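Cerkarley Adds Countertop Surface Line for Rental Kitchens

White sheet material offered in two thicknesses; orders open in February

20/01/2024 -- Cerkarley, a supplier of surface materials for apartment and student housing refits, today announced the Kureck line of kitchen countertops. The line is intended for building owners who replace counters between tenancies and need a surface that can be fitted in one working day. It will be sold through the company's existing trade accounts and through its distribution partner, Zuvham.

Kureck is a solid-color sheet bonded to a moisture-resistant core. The color runs through the full depth of the sheet, so light scratches can be sanded and polished in place. The first release is in a single color, plain white, with a low-sheen finish. Gray and sand versions are in testing and will be announced separately.

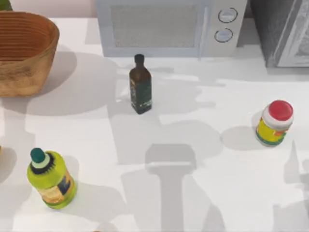
White countertop with woven basket and microwave oven. Computer rendering.

The line was developed after a review of 1,551 counter replacements carried out by Cerkarley customers. The review looked at the reason given for each replacement and at the time needed to finish the work. The most common reason was swelling at a seam or sink cutout, followed by burn marks and edge damage. Surface wear alone was seldom given as the cause. In many of the jobs the cabinets underneath were sound and were kept.

On the basis of those results, the design work was directed at the edges and joints. Each Kureck panel is sealed on all sides before it leaves the plant, including the underside. Panels are joined with a tongued connector that draws the two faces level as it is tightened. The joint is then filled with a color-matched compound supplied in the same carton. No routing is needed on site for straight runs. Sink and cooktop cutouts can be made at the plant from a customer drawing, or on site with a standard jigsaw and the edge sealer included with each order.

The panels are made in lengths of 4 feet and 8 feet. The shorter panel is intended for studio units and for the section between a range and a wall. Both lengths can be ordered with a square or eased front edge. A matching upstand is available for walls that are out of true, with a flexible rear lip that takes up small gaps.

Kureck panels weigh less than the company's current solid sheet range, and a full-length panel can be moved by two people. Existing base cabinets do not need extra support if they are level and fixed to the wall. Overhangs beyond the limit printed in the fitting guide do need brackets, and these are sold separately.

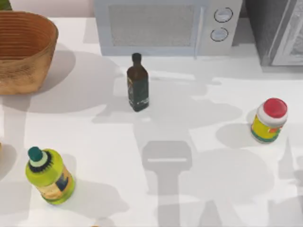 Care instructions are the same for both lengths. The surface should be cleaned with mild dish soap and water. Scouring powder is acceptable for stains but will dull the finish if used often. Hot cookware should be placed on a trivet. Bleach should be diluted and rinsed off. A one-page care sheet is packed with every order so that it can be handed to the tenant, and the same sheet can be requested in large print.

Cerkarley has also changed how replacement parts are handled. Joint compound, edge sealer and connectors will be stocked as single items for the life of the product. Under the earlier arrangement, customers had to buy a full fitting kit to obtain one tube of compound. Customers with open orders for the earlier kits may keep them or exchange them, provided the cartons have not been opened.

Plant-made cutouts will be handled by Akande, a fabrication shop that already cuts panels for the company's bathroom range. Akande has set aside a separate saw line for the work. Drawings must show the cutout position measured from the front edge and from one end of the panel. Drawings measured from a wall will be returned -- wall lines in older buildings are often not straight, and this has been a frequent source of error on past jobs.

Availability and Terms

Orders for Kureck panels open in February. Zuvham will hold stock of both lengths. Panels with plant-made cutouts are made to order and cannot be returned unless faulty. Sample squares, the fitting guide and a price list are available to trade account holders on request.

The panels carry a limited warranty against core swelling and joint failure when fitted according to the guide. The warranty does not cover outdoor use, commercial food preparation areas or panels cut without resealing the edge.

About Cerkarley

Cerkarley supplies counter, wall and shower surface materials to housing owners, property managers and refit contractors. The company has been in business for over two decades.

Trade inquiries should be directed to the Cerkarley trade desk or to a Zuvham branch.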